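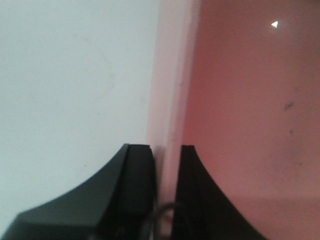
Budget for the Fingers, Not the Arm

April 5, 2021

Most purchase requests for a small robot cell are built around the arm. The arm has a model number, a quote and a delivery date, so it gets the largest line and most of the discussion. Everything past the wrist goes under "accessories." I think this is the wrong way to plan, and the first year of operation usually shows it.

Consider the cell we put in at the Conovdale shop. The arm was bought through Brundberg after a long comparison of reach and payload. The gripper was added late, with one set of fingers. By February we had spent more staff time on fingers, cables and mounting plates than on the arm itself, and none of it was in the plan.

Fingers wear. They also get changed when the part changes. A pair of plain black fingers with curved outer edges and flat, narrow tips will suit some parts and be useless for others. Our supplier, Morin, charges 400 dollars for a matched pair and has a minimum order of 2 pairs. That is a small sum next to the arm, but it comes back each time the product mix moves. A request that shows it as a one-time cost is wrong on the day it is signed.

Cabling deserves its own line too. A thin cable run near the fingers has to be routed, given slack and replaced on a schedule. We now allow 200 dollars a year for it. Before that we paid for it out of general maintenance, where it could not be tracked.

The usual objection is that small items clutter a capital request and invite cuts. That may be so. The Flornar line took a cut of roughly 2,000 dollars this way, all of it in spare tooling, and the same parts were later bought one at a time at a higher unit price.

My proposal is simple. List the gripping hardware first, with spares and a yearly replacement figure. List the mounting and wiring second. Put the arm last, sized to carry what is above it. If the total is then too high, choose a smaller arm or a narrower range of parts, and leave the spares in.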